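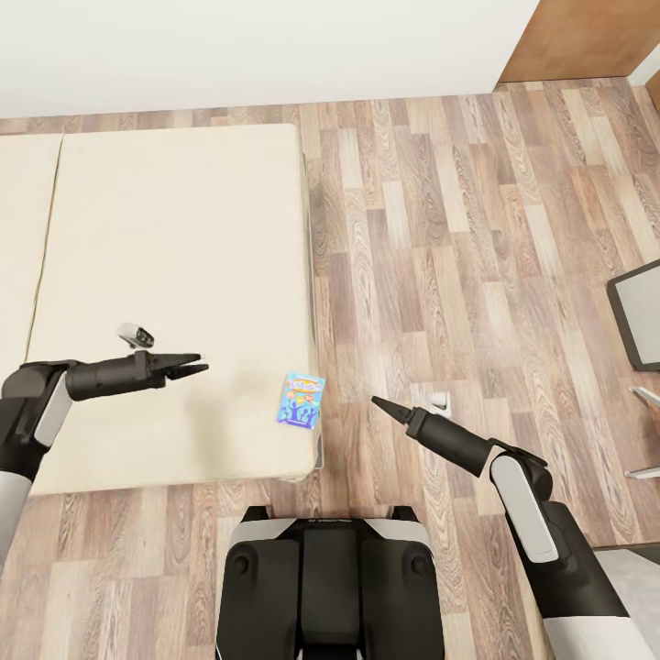 I joined the Wornstead robotics club in May, mostly to see whether I was wrong about simulation. I had complained about it enough at work that a coworker told me to go spend an evening with people who use it. So I signed up as a mentor, filled out the form, and got a login for Druruler, the simulator the club runs everything on. The first task they handed me was a bedroom pickup: two arms, a cream mattress on a wood floor, a bright blue card or packet down by the corner of the mattress, a couple of small whitish things lying nearby. Tidy the room. I remember looking at how smooth that white wall was and thinking that no kid's bedroom has ever looked like this.

That was my whole attitude going in, and I'll admit it hasn't moved as far as the club would like.

Let me be fair first. The students are good. They write better code than I did at that age, and they argue about the right things, like whether an arm should come at a flat object from the side or from on top. A flat card on a hard floor is a nasty thing to pick up. I've dropped enough credit cards on kitchen tile to know. They spent two full meetings on it and I enjoyed both of them.

What bothers me is the scoring. The Rashidi challenge, which is what the club is entering, gives you a number at the end of every run. Our best one so far is 74. When it came up on the screen there was cheering, and I clapped too, and then I asked what the other 26 points were. It took a while to find out. Some of it was time. Some was a penalty for touching things you weren't told to touch. And a chunk of it came from an object that had ended up in the right place but "not stably," according to the log, whatever that means when the friction is a value somebody typed into a settings file.

I asked what value. One of the students looked it up and it was the default. It had been the default all along. Every object in the room had the same one.

You can guess how I took that. Fabric, floorboards, a printed card, all with the same grip. I gave a little speech, which I regret a bit, about how you can get very good at a world that doesn't exist. One of the older students told me, politely, that the challenge is scored in that world, so getting good at it is the assignment. I didn't have a great answer. I still think it's a bad assignment.

The second half of the season is storage bins, and I thought I'd like it more because at least there's some clutter.

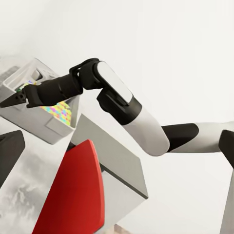

We logged 279 bin runs before the end of the fall. I know because I made them keep a spreadsheet, and I was not popular for it. Before the spreadsheet, a "good run" was whichever one people remembered, and people remember the ones that work. After it, we had 43 runs that everyone in the group agreed were clean from start to finish. The week before, I had heard the bin task described as "pretty much solved."

I don't say that to be mean. Grown engineers do this constantly. I have sat in meetings where a demo that worked once at 11 at night was presented as a capability. But if a club is going to teach students anything, I'd put keeping an honest tally ahead of the motion planning, and nothing in the challenge materials asks for one. You submit your best score. The other runs vanish.

There's also Vemus, the planning package the club uses on top of the simulator. It's fine. It does what the page says. My trouble is that when an arm does something strange, pushes too far into a bin or folds itself up in a way that makes your own shoulder hurt, the students' first move is to change a setting and run it again. Sometimes it gets better. I've started asking them to write down what they think will happen before they press the key. They groan, and about half of them do it.

Would I rather they had one cheap real arm and a cardboard box? Yes. I've said so in writing. The answer I got was that a real arm serves one student at a time and breaks, and the simulator lets 10 of them work at once from home. This is December 2020, and from home is the only way anybody is working. I can't argue with that part, and without it there wouldn't have been a club this year.

So I'm staying on through the spring. I've asked for two changes. One is that each object gets its own friction value, picked by a student who has to defend it. The other is that we post all our scores on the club page next to the best one. The first was agreed to right away. The second is still being discussed, and I plan to keep bringing it up.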